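Interior door keeps swinging open by itself, hinges or frame?

Posted in Doors & Trim

Two wood doors at the end of our upstairs hall, paneled, old. One stays put. The other one drifts open every time, fast if the heat's on. I shimmed the bottom hinge with cardboard in December and it got worse. House is 114 years old so nothing is square.

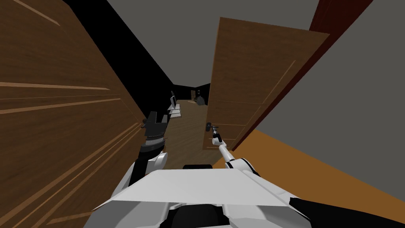
Tried longer screws in the top hinge too, no change. Do I need to take the whole thing down or is there a trick? Dont want to replace it, they match. Also is a magnetic catch tacky?

posted by hallway_brzozowska

Wojciech Zawadzka
Get a level on the hinge side before you touch anything else. If the jamb leans, the door is just falling downhill. Pull the cardboard. Then pop out one hinge pin, lay it on concrete, tap the middle with a hammer so it bows a tiny bit, put it back. Friction holds the door. Costs zero.

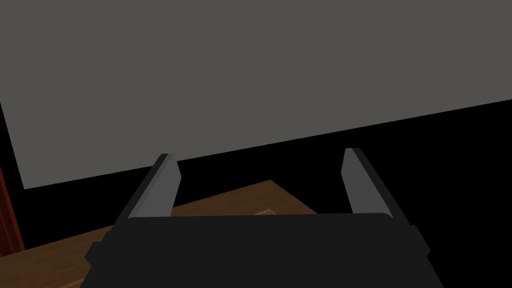 Gray panel, black behind it

If the pin trick wears off in a month or so, do the top hinge pin also. Past that you're moving hinges. Shim goes behind the top one or the bottom one depending on which way the lean is, so yeah, level first.

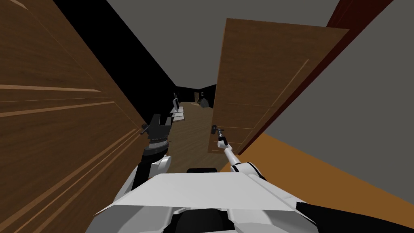 Vol. 13, No. 4

Magnetic catch is fine btw. Put it up high and you wont see it.

barkow_fixes
what he said but dont hit the pin too hard, I snapped one. New pins were cheap. Mine was humidity, door was fine by spring.

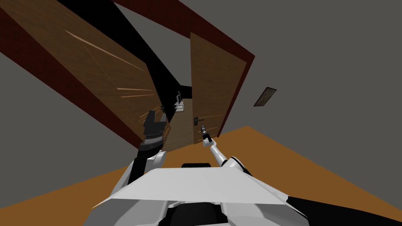
Two doors and the hall past them

Also check the screws arent stripped. Toothpicks and wood glue in the hole, wait overnight, rescrew. Did 40 of those in my moms place one summer, all still holding.

hallway_brzozowska
Bent the pin Sunday, stays where I leave it now. thanks both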